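The Hikulby clothing swap is back, and I have a lot of green shirts to think about

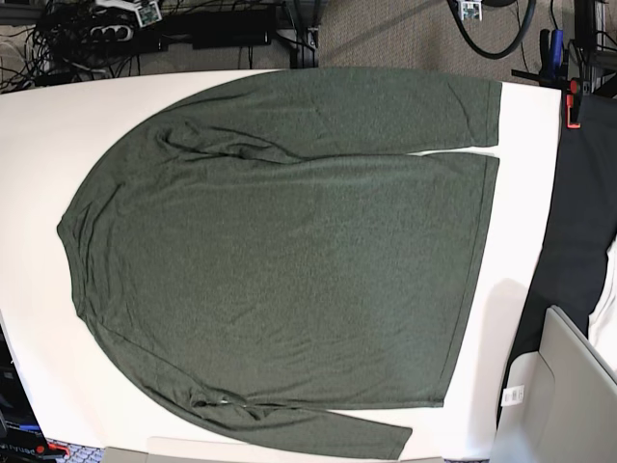

Sivaprasad Iyer wrote to me before I'd even finished my coffee to say that the last swap ran out of men's sizes in the first hour, and would I please put that in the paper so people dig deeper in their closets this time. So there you go, Sivaprasad, it's in the paper. He also thinks the kids' rack should be closer to the door, and having once tried to steer a stroller past the coat section, I'm with him all the way.

The swap itself opens at the old Dasteo building on Mill Road on 16/03/2021, and it runs from ten in the morning until the racks look sad. If you haven't been before, it works like this. You bring clean clothes you don't wear anymore, you get a paper ticket for each piece, and you trade the tickets for whatever you like. One ticket, one piece. Coats and boots cost 2 tickets, which caused some grumbling when it came in, but I think it's fair (a winter coat takes up a lot of rack).

Numbers first, for those who like them. Last time, 1,548 pieces came through the door, and all but 400 went home with somebody new. The leftovers were bagged up and sent to the Alo thrift store over in the next county, where I'm told the sweaters sold fast and the neckties are still sitting there. I gave four of those neckties. I'd like to say I'm sorry, but one of them had ducks on it and I stand by the ducks.

I talked to Dexter Fajardo, who has been running the thing since it was a couple of folding tables in his garage. He told me it started when his two oldest boys both outgrew everything they owned in a single summer and he couldn't face another trip to the mall. "I put a sign on the lawn," he said. "I figured maybe six people. The street was full by lunch." The garage lasted two swaps. Then came the church basement, then the gym, and now Dasteo, which has better light, real parking, and (this matters more than you'd think) a bathroom that isn't up a flight of stairs.

Dexter has a few requests this year, and he was pretty firm about them. Wash everything. Check the pockets, please — last time they found house keys, a retainer and a birthday card with the money still in it. The card found its owner. The retainer did not. Zippers should zip. Missing buttons are okay if you pin a note on, and there will be a mending table this time with thread, spare buttons and a sewing machine.

He'd also like you to fold your things before you bring them, or at least lay them flat in the bag. I asked if it really made a difference, and he gave me the look of a man who has untangled a lot of sleeves. With everything balled up in a trash bag, check-in took forever last time, and the line went past the mailbox and down to the corner. So I went home and practiced. My long-sleeve tees now go down flat with the arms tucked along the body, and I'm feeling pretty smug about it. The fitted sheets are another story, but the swap doesn't take sheets, so who's to know?

What they want most: men's shirts and pants in all sizes, work clothes, kids' jackets, anything maternity, and plain everyday stuff in good shape. Plain stuff goes first every time, Dexter says. People show up hoping for a party dress and leave with three solid tops and a pair of jeans that fit. What they don't want: underwear, bathing suits, single socks (come on, folks), and costumes, which get their own swap in September.

There's a limit of 18 pieces per household at check-in. That's new, and it's the one change I heard real complaints about. A neighbor of mine has been saving up bags in her spare room all winter and she's not happy. Dexter's answer is that anything over the limit can still be dropped off in the bin by the side door, you just won't get tickets for it. My neighbor says she'll think it over. I've seen her spare room, and I think she'll be using the bin.

Because of how things are right now, they're letting people in by small groups, masks on, and there's no trying on. Bring a tape measure, or do what I do and bring a shirt that fits you well and hold it up against the others. You can come back through the line as often as you want. The doors at both ends will be open to keep the air moving, so dress warm, which feels funny to write about an event where you're giving your sweaters away.

Food will be outside by the loading dock. The Khổng family is bringing the soup cart, the same one from the fall fair, with the chicken noodle and the one with the little meatballs. They sold out early at the fair, so if soup is part of your plan, I'd get soup before shirts. There's coffee too, and somebody promised me banana bread, though I couldn't get anyone to put that on the record.

Parking is in the back lot off Mill Road. The front spaces are for drop-off only, and please don't block the driveway next door. The folks who live there have been very nice about this and I'd like them to stay that way. If you'd rather walk, the path from the library is clear again now that the big puddle has finally gone down.

If you can't make it but have clothes to give, the bin by the side door opens the evening before, from five to eight. Tickets from earlier swaps are still good, by the way. I found three in a coat pocket last night, so I'm going in ahead of the game, and I'll be over at men's mediums if you want to say hi.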